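Momentum in Junior Football: What We Found

For our statistics project we followed the Wernbridge junior team through 11 games and logged every play by hand. We wanted to know if an early lead really holds up after halftime, and wow, did we get into some arguments over it!

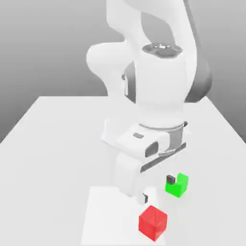

Wernbridge led at the half in 7 games and still lost three of those, including the wild one at Rultcombe (38 points allowed, most of them on short fields). Turnovers explained more than we expected. Punting mattered too, and we wish we had tracked hang time from the start.

Our play log ran to just over 2,000 rows, so cleaning it took most of December. Next we'd love to add the Shearer games and see if the pattern holds on the road.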